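Bastwood Opens Its Pattern Library to Small Furniture Makers in Drindwood

Starting in September, makers can borrow tested furniture plans, full-size templates and sample joints under one yearly membership

DRINDWOOD – Bastwood, the furniture design workshop known for its simple storage and seating for small homes, announced today that it will open its complete pattern library to independent makers. The library contains 2374 patterns, collected during the working life of the company, and until now it was used only by the workshop's own staff and by a few partner shops.

The new service is called the Lacson Library, after the street where Bastwood rented its first room. Members will be able to borrow paper plans, full-size templates and sample joints, and take them to their own workshops for up to 5 weeks. They can also use the reading tables and the cutting room at the Drindwood building during opening hours, from 9 in the morning until 6 in the evening.

"For many years makers have come to our door and asked if they can look at one drawing or measure one chair," said the director of Bastwood. "We always said yes when we had the time, but often we did not have the time. Now there is a proper way to do it, with a person at the desk and a catalog which is easy to search."

A small workshop often loses many days on work that was already done by somebody else. A maker who receives an order for a folding table must find the right height, the right angle for the legs and a hinge that will carry the weight. Each of these questions can be solved at the bench, but the hours cannot always be put on the customer's bill. With a tested pattern in hand, the maker can give a price on the same day and begin to cut wood much sooner.

Every pattern in the library comes with a material list, a cutting plan and a page of notes from the people who built the piece. The notes were written for use inside the workshop and Bastwood decided to keep them almost unchanged. They say where a joint opened after one winter, which screw was too short, and in what order the parts should be glued. A number of patterns also include a second version for makers who work only with hand tools.

The collection is strongest in furniture for small rooms. It includes wall shelves, benches with storage, bunk beds, narrow wardrobes, kitchen carts and desks that close flat against the wall. There is also a good section of furniture for schools and a smaller section of garden pieces. Upholstered furniture is not well covered at this moment, and Bastwood hopes to improve this with the help of members who have knowledge in this field.

Membership and license

The yearly membership costs $52 for a workshop of any size. The price includes borrowing, access to the reading tables and the right to build and sell furniture from the patterns. Members do not pay an additional fee for each piece sold. They are asked to mark the pattern number in a place where it can be found later, for example under a seat or behind a drawer, so that repairs can be made from the correct plan.

The license does not allow members to copy the plans for resale or to publish them under another name. Makers may change the dimensions, the wood and the finish as they wish. When a change affects the strength of a piece, such as a longer shelf or a thinner leg, Bastwood recommends to discuss it first with the library staff. This advice is part of the membership.

Each member may borrow 2 patterns at the same time. Templates and sample joints are counted together with the pattern to which they belong. Schools and training centers can ask for a longer loan when the pattern is needed for a full course.

Working with Dilberg

The catalog was prepared together with Dilberg, a sawmill and timber yard which has supplied Bastwood for many years. Dilberg has added to each material list the standard board sizes that are kept in its yard, so that a maker can order the wood directly from the list and have less waste. Members are free to buy their wood from any supplier.

"We see what people throw away after they cut their parts, and very often the reason is a drawing made without a thought for the board," said the yard manager at Dilberg. "When the plan and the board fit together, the customer buys less wood from us on that order. But he comes back, and he is in a better mood."

Dilberg will also keep a shelf of short pieces for members who want to test a joint before they buy a full board. These pieces will be available at the library desk in oak, ash and pine.
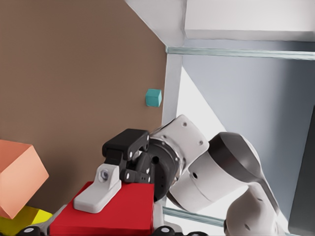
The first year of the library will also include a program of evening classes. The classes begin at 7 and are planned for people who already have basic knowledge of woodworking. The first subjects are reading a cutting plan, making a drawer that runs well without metal slides, and calculating a fair price for a single piece. Members may attend all classes without additional cost, and visitors can join for a small fee if there are free places.

Bastwood would also like to receive patterns from outside. A maker who has a good design and agrees to share it can bring the drawing together with one finished piece. The staff will test the piece in the same way as Bastwood's own furniture, and if it is accepted, the name of the maker will stand on the plan. The rights to the design remain with the maker, who can take it out of the library at the end of any membership year.

"There are drawings in kitchen drawers all over this region that are better than some of ours," the director of Bastwood said. "We would be very glad to have them on our shelves."

Applications for membership are open now. Forms are available at the Bastwood building in Drindwood and at the Dilberg yard office. New members are invited to a short introduction, where they learn how to use the catalog and how to handle the older paper plans, some of which are fragile and can be used only at the reading tables.

About Bastwood

Bastwood designs and builds wooden furniture for small homes, schools and shared workspaces. The company works from its own building in Drindwood, where the design office, the workshop and the Lacson Library are located under one roof. Its furniture is sold directly and through partner shops.

About Dilberg

Dilberg is a sawmill and timber yard serving furniture makers, builders and private customers. It offers sawn and planed boards, cutting to size and kiln drying.

Press contact: Bastwood Press Office, Drindwood | © Bastwood. All rights reserved. | Back to top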